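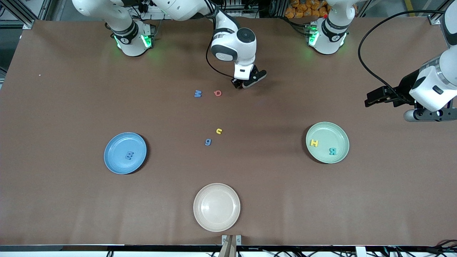 Buchstaben zum Anfassen – unser Mittwochstisch mit Schaumstoff-Alphabet

Lesezeit: 3 Minuten
März, von Bethel Teshome

Wer am Mittwochnachmittag in der Werkstatt Sidotholm vorbeischaut, hört zurzeit vor allem ein Wort: »Nochmal!« Wir haben nämlich die Schaumstoffbuchstaben wieder hervorgeholt, und ich hätte nicht gedacht, dass ein paar bunte Formen und einfache runde Plastikteller einen ganzen Raum so beschäftigen können (mich eingeschlossen, ich habe letztes Mal den Kaffee kalt werden lassen).

Die Idee stammt von Arif Kumarasinghe, der die Lesegruppe leitet. Er legt ein paar Buchstaben und Ziffern locker auf den Tisch, stellt Teller dazu, und dann wird sortiert. Nach Farbe, nach Buchstabe oder Zahl, nach »kommt in meinem Namen vor«. Die Regel darf jedes Mal jemand anderes bestimmen. Beim letzten Treffen hieß sie »Buchstaben, die man essen möchte«, und darüber wurde erstaunlich lange verhandelt. Das O gewann, wegen Donut.

Am schönsten finde ich die Zeichen, die sich nicht festlegen lassen. Eine blaue Sechs auf dem Tisch ist von der anderen Seite eine blaue Neun, und wer recht hat, hängt davon ab, auf welchem Stuhl man sitzt. Beim W geht es genauso: einmal um den Tisch herumlaufen, schon liegt da ein M. Das kleine n wird zum u. Kinder, die gerade erst lesen lernen, stolpern zu Hause im Heft oft genau darüber und ärgern sich. Am Tisch ist es plötzlich ein Zaubertrick! Ein Junge hat sich die Neun geschnappt, sie gedreht, wieder gedreht und dann sehr ernst verkündet, er sei jetzt beides, sechs und neun.

Auch das G ist so ein Kandidat. Aus dickem Schaumstoff und leicht schräg hingelegt sieht es dem Q verblüffend ähnlich. Arif lässt die Kinder solche Formen erst einmal mit geschlossenen Augen abtasten: Wo ist die Öffnung, wo steht etwas über? Danach dürfen sie raten und nachschauen. Manche fahren den Rand zwei- oder dreimal mit dem Finger ab, bevor sie sich trauen.

Falls ihr das zu Hause ausprobieren wollt, braucht ihr wirklich wenig. Eine ruhige, matte Unterlage in einer einzigen Farbe macht viel aus, auf einer gemusterten Tischdecke gehen die kleinen Teile unter. Fangt mit einer Handvoll Zeichen an. Wir hatten beim ersten Mal die ganze Kiste ausgekippt, 80 Teile auf einmal, und nach kurzer Zeit wurde mehr geworfen als gelesen. Jetzt liegen nur wenige da, mit viel Platz dazwischen, und der Rest wartet im Regal. Die Teller dürfen gern verschieden sein, Hauptsache flach genug, dass man von überall hineinsehen kann.

Für die Größeren gibt es eine schwierigere Runde. Zwei Kinder sitzen sich gegenüber, eines sagt einen Buchstaben an, das andere muss ihn so auf den Teller legen, dass er für das Gegenüber richtig herum liegt. Klingt harmlos – probiert es mal mit einem N! Ich habe gegen eine Siebenjährige verloren, und zwar deutlich.

Inzwischen kommen mehr als 19 Kinder, deshalb teilen wir die Gruppe ab dem nächsten Treffen. Los geht es um 15 Uhr mit den Jüngeren, die Größeren sind um 16:30 Uhr dran, jede Runde dauert also 90 Minuten, Obstpause und Aufräumen eingerechnet. Geschwister sind willkommen. Babys bitte nur auf dem Schoß, die Schaumstoffteile wandern sonst schnell in den Mund.

Eine Bitte noch: Uns fehlen ein paar Vokale. Das I ist seit dem Herbst verschwunden, und ohne I lässt sich auf Deutsch furchtbar wenig schreiben (ANNA und OTTO haben es gut). Wenn ihr beim Ausräumen der Spielkiste Schaumstoffbuchstaben findet, auch einzelne oder etwas angeknabberte, legt sie gern in den Korb am Eingang. Flache Plastikteller nehmen wir ebenfalls.

Fragen zur Gruppeneinteilung beantwortet Arif direkt am Mittwoch vor Ort, am besten kurz vor Beginn.

Zuletzt erschienen
– Vorlesen mit Frau Thambiah: die neue Bücherliste
– Knöpfe, Korken, Kastanien: Sortieren ohne Spielzeugladen
– Fahrradflicken für Anfänger, Teil 2
– Was aus der Garderobe wurde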